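Testum table-setting project: interim report to Belkadi
Prepared by Þórey Hauksdóttir, 31 July 2026

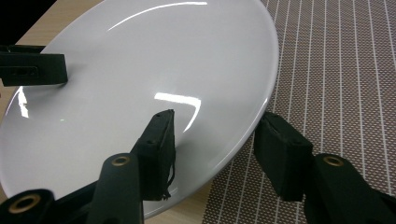 1. Summary

Work on the plate handling task was stopped for part of this reporting period after a plate was dropped and broken during a two-gripper lift. No one was hurt. The cause was wear on the gripper finger pads, which we had not been checking often enough. Recording has started again under new rules, and we expect to meet the December delivery, but with less slack than we had in the plan.

2. Work done

The aim for this period was to record people handling plates with hand-held grippers on a laid table, for use in training the Mokov arm. We have 695 recordings in total. Of these, 258 are of plates being lifted or tilted by the rim and the rest are of plates being slid or set down. The large round plates have been the slowest part. They are heavy for their size, the glaze is slippery, and one gripper alone tends to let the plate swing. For most of the tilting work the operator holds the rim with one gripper, one finger on the inner face and one on the outside, and steadies the plate with a finger of the other.

The placemats have been kept in because Belkadi asked for a normal table. They do make the start of a grasp harder, as the outer finger can catch the weave when it goes under the rim.

3. The incident

Mahmoud Nasr was operating both grippers. He had a large plate tilted by the rim and had begun to lift it clear of the table when it turned in the right-hand gripper and slipped out. It hit the table edge, fell to the floor and broke. Pieces travelled as far as the doorway. Mahmoud was wearing safety glasses and closed shoes. A second member of staff was in the room without glasses, at the desk, and should not have been.

Recording was halted the same day. The broken plate was thrown away before anyone measured or photographed the pieces, so we can't rule out an old crack in it. We think this is unlikely.

4. What we found

The lining on the inner finger pad of the right-hand gripper had come away at the tip and slid under the thumb when pressed. With the lining loose, the finger was bearing on the plate partly through torn material and partly through bare plastic. On glazed ceramic that gives very little grip against turning.

We then looked at all the grippers in use. We have 6, and 2 had pads with frayed or lifting lining. Looking back through earlier recordings, loose strands can be seen on a pad well before the drop. Operators had noticed them and carried on, as the gripper still closed properly and there was no instruction saying when a pad should be changed. That is a gap in our procedure and not a fault on the operators' part.

The linkages and ring inserts were checked at the same time. No play was found in any of them.

5. Changes made

Pads are now inspected at the start of each session and after any slip. Any fraying or lifting means the pad is replaced before work goes on. The check is written in the session log with the operator's initials.

Lifts of the large plates are kept low, over a folded blanket between takes and over the bare table or placemat only while recording.

Everyone in the room wears glasses while ceramics are being handled, including people at the desk.

Broken items are kept in a labelled tub until the report on them is finished.

Replacement pads have been ordered from Rellano. The first batch has arrived and been fitted. We are also trying a thicker lining glued along the full length of the pad. It has held so far, though it has not had enough use for us to say it lasts longer.

6. Effect on the data

Recordings made with the two worn grippers have been marked in the index. We have not deleted them. Some show small slips that were corrected by the operator, and the Mokov team may want these. We would like Belkadi to tell us whether marked recordings count towards the agreed total. If they do not, we will need to repeat part of the tilting work.

7. Budget and next steps

The cost of the pads and the plate is small and comes out of the consumables line. The lost staff time is larger and we are covering it from our own contingency. We are not asking for further funds.

Next we will finish the large plates, then move on to bowls. Mahmoud will write up the pad inspection as a one-page sheet, and a copy will be sent with the next report.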